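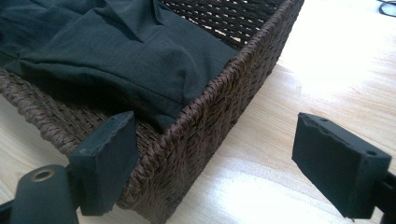 Utunitz folding station, Tuesday maintenance
@juwita_wattimena

1/ Pad day on the folding station. I do both hand grippers together, left and right, every 700 grasps or when the edges start to go, whichever comes first. This pair didn't make it to 700. Notes below for whoever has the next shift.

2/ Before taking anything apart I run a few garments through with the old pads on. Basket in its corner, garment out on the table, one gripper each side. I want to know which finger is slipping before I change it. This time it was the right one, on the hem of a dark skirt. Thick knits were still fine.

3/ Next check is cable slack. Reach to the far edge of the table with both arms, then pull back to your chest. If a cable tugs at the wrist at either end, move the clip and try again. Last month the left one was 40 mm too short and we had a whole afternoon of twisted grasps in the logs.

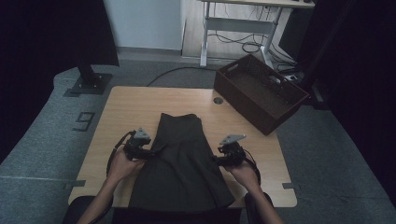
Ravindra Upadhyay: Why change both sides if only the right one slips? We swap single pads at Stavdale and get twice the life out of a sheet.

4/ @Ravindra we tried that. A new pad against a worn one closes off center, and thin cloth creeps toward the worn side. If your garments are all heavy you may never see it. Ours aren't.

5/ Taking the pads off. Screws first, into the lid of the parts box. Then warm the pad with your thumb and peel from the bottom. Don't use a blade on the finger body, it leaves a burr and the next pad won't sit flat.
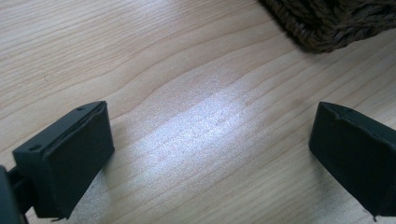

6/ The adhesive we buy from Shokri holds well in the middle of a pad and badly at the edges. I used to check only the gripping face and that was a mistake. Look along the top edge of the right finger, near the corner, where the pad is peeling and bunching up. The left one has a little flap hanging off the bottom. Once an edge looks like that it can catch on a loose thread, so I replace it even if the face is good.

7/ New pads are 2 mm sheet, cut to the finger with a straight edge. Press for a full minute, screws back in, then leave them open with nothing between the jaws until after lunch. Close them too early and the pads slide.

8/ Test after the swap is always a pleated skirt. Grip the sides, stretch it gently and let go. I want no slip on either side. Dinesh Negi writes down the closing force for me, target is 88 on our scale for both. 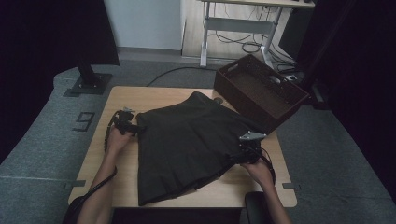 9/ Log it. Date, pad batch, both force readings, your initials. If left and right don't match, loosen the screws and seat the pads again before you touch the calibration.

10/ Still to do: a spare clip for the left cable, and more sheet. We have enough for one more change.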